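Unit 5 – Shared Tables: Surfaces, Loose Items and Clearing

Course notes, Workplace Layout II, Prarthorpe
Prepared by Dilani Gazi

5.1 Scope

This unit covers the shared table in an open office: its shape, what is allowed to stay on it, and how it is cleared between users. Storage walls and lockers were covered in Unit 4 and are not repeated. Read section 5.4 before the practical, as the terms used there appear on the record sheet.

5.2 Classes of item

For the purposes of this course every item on a table belongs to one of three classes.

Resident items stay on the table at all times. Plants and shared supplies are the usual ones. They are placed at the far side of the table from the main approach and are moved only for cleaning.

Transient items arrive with a user and leave with that user. Drink bottles, phones and notebooks fall in this class. A transient item still on the table when its user has gone is recorded as a stray.

Tools are items such as scissors, clips and staplers. They have a home location elsewhere and are on the table only while in use. In practice tools produce most of the disputes, as users tend to treat them as resident.

Drink bottles need separate mention. A cylindrical bottle lying on its side has line contact with the surface and will roll if the table is out of level or is knocked. It should be stood on its base or taken off the table. Record the orientation as U (upright) or S (on side).
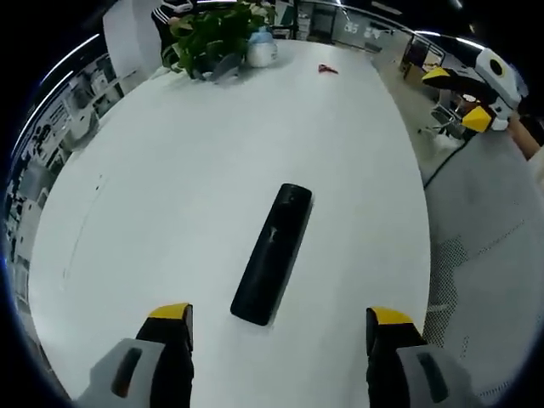
Fig. 5.1. Oval white table with plant, lidded jar and a black bottle. Orientation of bottle: S.

Students should classify the items in Fig. 5.1 before class. The plant is straightforward. The white jar with the light blue lid is less so: its contents are not known, and the class must be argued from position alone. State the argument in one sentence. The small red item is to be entered as "tool, unconfirmed" by anyone unable to identify it. Guessing an identity loses a mark.

5.3 Shape and reach

A rectangular table divides naturally into places. A round or oval table does not, and its users settle wherever a chair happens to be. Two consequences follow. First, strays collect toward the middle, where no one regards them as belonging to a particular place. Second, the middle may be out of comfortable reach from a seated position, so the item stays where it is.

The working figure for comfortable seated reach in this course is 70 cm from the table edge. It is used for all exercises, including those where the student's own reach is longer. Anything beyond it is treated as needing a standing reach or a handover.

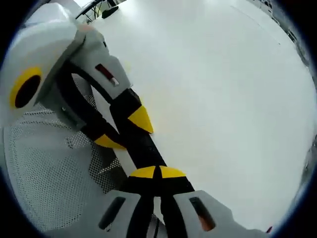
Prarthorpe, August

The reach exercise is done at the white table in the open office. Work in pairs. One student sits and the second stands opposite. The seated student places an item at the limit of reach with the elbow just clear of the surface, and the standing student measures from the nearest point on the edge. On a curved edge the nearest point is often misjudged – swing the tape in a small arc and take the lowest reading. Repeat for the other arm and enter both values. Do not average them.

A white surface is convenient for this work in that dark items show clearly against it. Pale items, paper in particular, are missed more often. In the Skeron survey sheets used for Exercise 2, students found 94 percent of the dark items on the first pass. White cards and envelopes accounted for most of what was left.

5.4 Chairs and edge clearance

Edge clearance is the horizontal distance between the table edge and the nearest part of a chair. Take it at the height of the tabletop, with the chair as found. The backrest is usually the part that governs.

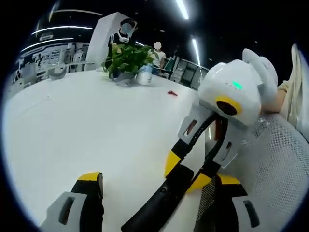 Fig. 5.2. Curved table edge with mesh chair backrest alongside.

A mesh backrest should be checked for snagging. Bag clips and lanyards catch in the open weave, and so do cables left hanging over the table edge. Cables are routed away from the chair side where possible.

5.5 Clearing by handover

Items beyond reach are cleared by handover. The person nearer the item lifts it and offers the free end, and the receiver takes hold before the first person lets go. For a long item each person holds one end, and it is kept over the table until the transfer is complete.
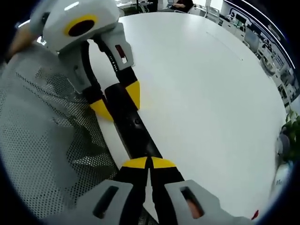
The release is always called aloud. "Mine" is the word used in the Flikness procedure and it is kept here. The giver does not let go on a nod or on a change in pull, both of which are easily misread. With short items there may be no room for a second grip, in which case the item is set down within the receiver's reach and picked up again.

5.6 Record sheet

Enter table shape, resident items, strays, bottle orientation, edge clearance for each chair, and both reach values. Lengths are in centimeters, to the nearest whole number. Leave a field blank if it was not measured – a dash is read as zero by the Roy template.

Sheets are due at the start of Unit 6.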